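Quick one as I'm meant to be packing. The Kodikara import finally runs overnight without me sitting there watching it, so I'm writing down what I changed before I forget, like I did last time.

The problem was the contacts export. 362 rows came through with the postcode in the phone field. No error, no warning, just a cheerful green tick. Karthik Debnath spotted it when he rang someone in Urkton and got a dead tone.

Cause: commas in the address lines. Old system doesn't put quotes round them. So everything after the comma shuffles along one.

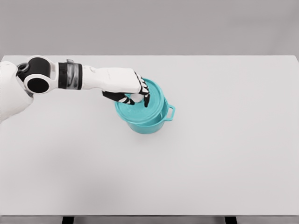
Ultthorpe, 2021-05-21

Right, the fix. Export as tab separated. It's hidden under the second menu, the one called More, and you have to pick it every single time as it doesn't remember. Then in the import screen change the separator before you choose the file. Do it after and it quietly goes back to comma. Lost most of an evening to that.

Also batch size. Default is 1000 and it times out on our line. 200 was better but still fell over twice. 100 is slow and boring and works, so 100 it is.

If you've already got bad rows in there, don't try and edit them by hand. Filter on phone containing a letter, delete the lot, import again. Take a backup first obviosuly. I didn't. Imtiaz Marikar had one from the week before, thank god, and I owe him lunch.

Still not sorted: the date of birth column swaps day and month on some records and not others. Haven't a clue. Might be the Marano add-on, might be me. I've turned teh add-on off for now and will see what tonight's run looks like.

Comments are open again by the way, the spam filter was eating everything. If you sent one in November, sorry, it's gone.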